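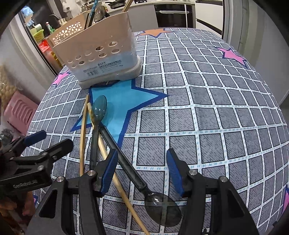 3.2 Sampling of households and table linen

The survey covered 535 households in two districts, Clostier and Pista. Each household was visited once and asked to supply every cloth in regular use on the table where the main meal was eaten. Cloths kept for guests or holidays were recorded on a separate sheet and are left out of the figures given in this section. In all, 1,127 cloths were entered in the register. Households that ate at a bare table, or on mats only, were kept in the sample and given a count of zero.

For each cloth we noted the fibre content given on the label, the length and width when laid flat, the type of hem, and the pattern class. Fibre content was entered as "unknown" where the label had been removed. Pattern class followed the Buzatu scheme, which separates plain cloths, woven checks, printed grids, scattered motifs and bordered designs. A cloth with both a printed grid and scattered motifs, as in Figure 3, was placed in the mixed class (Buzatu 4b). Two coders worked through the register separately, and disagreements were settled by a third.

Figure 3. Printed cloth of the mixed class: white grid lines on a grey ground, with small dashed blue marks and scattered stars.

3.3 Wash records

Respondents kept a wash diary for 21 days. They wrote down the date of each wash, the programme used, the method of drying, and whether the cloth was ironed. Diaries with gaps of more than three days were returned to the household once and, if still incomplete, dropped. The remaining diaries gave 2,060 wash events. Cloths wiped down on the table were not counted as washed, although wiping was recorded in a free column and is taken up in Section 5.

Water hardness was measured at the kitchen tap with test strips. Readings in Pista were higher than in Clostier throughout, and the two districts are therefore treated separately wherever shrinkage or loss of colour is reported. Detergent type was noted but not controlled.

3.4 Measurement of fading

Colour was read at five points on each cloth: the centre and a point one hand's width in from each corner. On patterned cloths the reading was taken on the ground colour, avoiding any printed line or motif. Where motifs were too dense to allow this, the nearest clear patch was used and the shift marked on the sheet. The Imuvura field kit was used for all readings and was set against its white tile before each visit. A first round of readings was made in July and a second at the end of the study.

Print | E-mail this section

Related items
Hem failure in household cotton
Drying habits and line space in Clostier
The Buzatu pattern scheme: revised notes for coders

This site uses cookies to remember your reading settings. By continuing you accept their use.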